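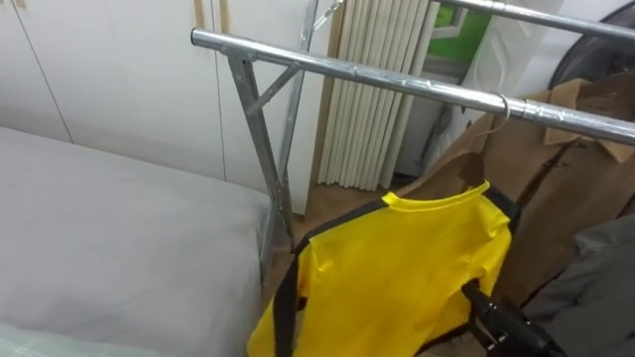

Handout 2: Good Practice When a Robot Handles Clothing

12/02/2025
By Traian Tudose

Welcome back, everybody! Last time we went through the general house rules, and today I'd like us to slow down and think about clothes, which look so easy and give beginners more trouble than cups and boxes ever do. A rack with a coat, a shirt and something gray all hanging close together is a fine place to begin, so keep it in mind as you read.

Before the gripper closes

Say out loud which garment you are going for (I mean it, say it out loud, your partner should hear you). Come in slowly near the edge of the fabric, and stop short of the rail. Metal tubing does not give, and neither does a hanger hook. If a neighboring sleeve is in the way, back out and try a new approach - please don't push through and hope.

Rule 16 in the Zerholm lab book asks for one person on the stop button and one on the controls, and those must be 2 different people. Waldemar Kubiak wrote that rule, and he will happily tell you the whole story if you catch him after class.

While the garment is held

Cloth hangs, swings and drags, so treat its lowest point as part of the robot. Check where that point is before you let the feet or the base move at all. A yellow shirt with black trim can hang down past the pillows and the side of the mattress with its lower end close to the platform, 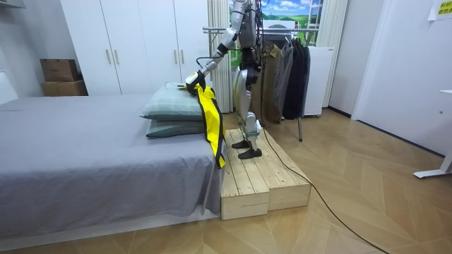 and at that moment I want your eyes down by the feet as well as up at the gripper. The same goes for any cable on the floor. Walk its full length before you start, and keep your own shoes off it, too.

When the robot stands on a raised platform, stay back from the edges on every side, and never reach in to straighten a sleeve while the arm is live. Ask for a stop, wait for the answer, then reach.

Writing it up

Use the Salora form for each session. Note the garment, who held the stop button, and anything that surprised you, even if it seems silly. Last term's forms came to 294, and I read every one of them with my coffee!

For March, please read the Drultier chapter on soft goods and bring one rule you would change.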